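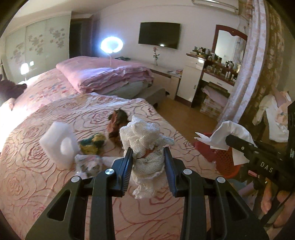

Attachment 1: left gripper closed on the mesh item, bedroom setup, small textiles on the bed.

Ticket 632
Product: Zadulance two-hand gripper kit (evaluation set)
Opened by: Nkrumah Sarpong, Nunon
Handled by: Gertraud Schwaiger, Reisinger support
Priority: normal
Status: closed, with one open item moved to the wish list
Opened: Dec 27, 2020

Problem as reported (Sarpong)

We have the kit on a 30-day evaluation and are using it for household textile work: pick up, carry, drop in a basket. Towels and T-shirts are fine. Open mesh is giving us trouble. The left gripper closes, the software reports "grip OK", and then a few seconds into the carry the status changes to "grip lost" and the log stops recording the segment. The fabric is still between the pads when this happens. I can look down and see it.

It does not happen on the right unit with the same cloth. Both units are on the firmware they shipped with. I have restarted the left one and reseated the cable at both ends. No change.

Attachment 1 shows the kind of item I mean. Log file uploaded separately.

Reply 1 (Schwaiger)

Thank you for the log. The jaw position reading on the left unit drops below the empty-jaw limit during the carry. The software takes that to mean the pads have met with nothing between them. Thin or open fabric compresses a lot, so the margin is small to begin with.

Please do the following and send the numbers:

1. Open the left gripper fully and let go of the trigger.
2. In the service page, write down the value called "open count."
3. Close it fully with nothing in it. Write down "closed count."
4. Repeat for the right unit.
5. Check that the ribbed pads are seated flat and that both tips sit at the same height.

Do not change the limit yet. If the zero point is off, a new limit will only hide it.

Reply 2 (Sarpong)

Right unit: open 914, closed 0. Left unit: open 914, closed 14. The left one should read 0 when closed, I assume. Tips are level. One pad on the left had a little lift at its lower corner. I pressed it down and it came back up.

I also tried a bunched grip, gathering the mesh so more of it is between the pads. That holds the status longer but not every time. A single layer fails on every try.

Reply 3 (Schwaiger)

The lifted pad explains the closed value. It touches early when empty, so the unit was calibrated against a false stop. Under load the pad flattens, the jaws go past that point, and the software calls it empty.

Fix:

1. Remove the pad on the lifted side. Two screws from the back.
2. Clean the seat. There is often a bit of molding flash left in the groove. Trim it with a knife.
3. Refit the pad and tighten the lower screw first.
4. Run "Calibrate jaw" with the gripper empty and held still.
5. Set fabric mode to "thin." The default is "general."

Spare pads are in the bag under the foam in the case, in case the old one has taken a set.

Reply 4 (Sarpong)

Found flash in the groove as you said. Trimmed it and used a spare pad, as the old one stayed curved on the bench. Closed count is now 0. With fabric mode on "thin" I ran the mesh again, bunched and single layer, then a pair of tights and a lace curtain panel. No lost grips on bunched fabric. Single-layer tights still dropped the status once, and there the fabric really had slipped out, so the message was right.

Two comments for the review we are writing for Ullillow, who will decide on the purchase:

The service page should warn when the closed count is not 0. The value was sitting there the whole time and the page showed a green mark next to it.

The fabric mode setting goes back to "general" after a power cycle. We have to set it again each morning. If there is a way to save it, I did not find it in the manual.

Reply 5 (Schwaiger)

The setting cannot be saved in this firmware. I have added it to the wish list together with the closed count warning. No date for either. Until then, it can be put in the start script; the line is in the appendix of the manual under "Session defaults."

A replacement pad set will go out to Nunon at no charge. Please keep the curved pad and return it with the kit.

Sarpong: start script works. OK to close.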